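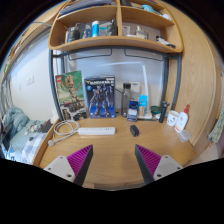
*Le bureau côté lit, pince ouverte.*

**manette_22**
Salut tout le monde ! Je reprends le protocole de collecte de Manura pour la pince à main et je bute sur la règle 11 : « plan de travail laissé dans son état habituel, aucun objet retiré ». Chez moi, l'état habituel c'est ça : la multiprise, le câble blanc enroulé à côté, la bouteille d'eau, un flacon d'encre, le rasoir, la lotion… Vous rangez un peu avant de démarrer ou vous laissez tout ?

**Gristidik**
Tu laisses tout. J'ai rangé pour mon premier lot (916 séquences quand même) et à la relecture on m'a tout renvoyé, motif « scène préparée ». J'étais vert.

**seixas_lab**
Pas d'accord avec le « tout ». L'encre, je la vire, règle ou pas règle. Un flacon qui bascule à côté d'une multiprise, merci bien. Et le câble, je le pousse au fond : si un doigt passe dans une boucle, tu embarques la multiprise avec.

**manette_22**
Ah oui, le câble, je n'y avais même pas pensé. Le flacon est juste devant la bouteille en plus, donc pile sur le trajet si je vais la chercher par l'avant.

**Gristidik**
Oui enfin si on enlève tout ce qui gêne, on apprend au robot à travailler sur des bureaux de catalogue. Le câble c'est justement le cas intéressant !

**Osaze Akande**
Je relis des lots pour Messtead, alors je donne notre lecture, qui vaut ce qu'elle vaut. La sécurité passe avant la règle 11. Liquide qui tache, lame, électricité : on a le droit de déplacer, à condition de le noter dans la fiche de session. Sans note, c'est refusé, et là-dessus je suis pénible. Pour la multiprise, débranchée du mur pendant les prises, et elle reste sur le bureau.

**seixas_lab**
Et les marques ? Il y a une boîte LEGO et une boîte Gundam bien en évidence au fond. Chez nous on retourne les emballages.

**Osaze Akande**
Chez nous non. On masque les noms, adresses, ordonnances, écrans. Une boîte de maquette, ça reste.

**seixas_lab**
Mouais. Je continuerai à les retourner, ça prend dix secondes.

**patte_folle**
Je débarque avec une question bête : le lit à gauche, ça compte dans la zone ? Le mien est collé au bureau aussi, et j'ai un doute depuis samedi.

**Osaze Akande**
Non, sauf si la tâche y passe. Tu mets « bureau seul » dans la fiche.

**manette_22**
OK, donc je bouge l'encre, je débranche, je note les deux, et le reste ne bouge pas. Pour le câble j'hésite encore, je ferai peut-être une série avec et une sans.

**Gristidik**
Fais-la avec, et mets le lien ici, ça m'intéresse !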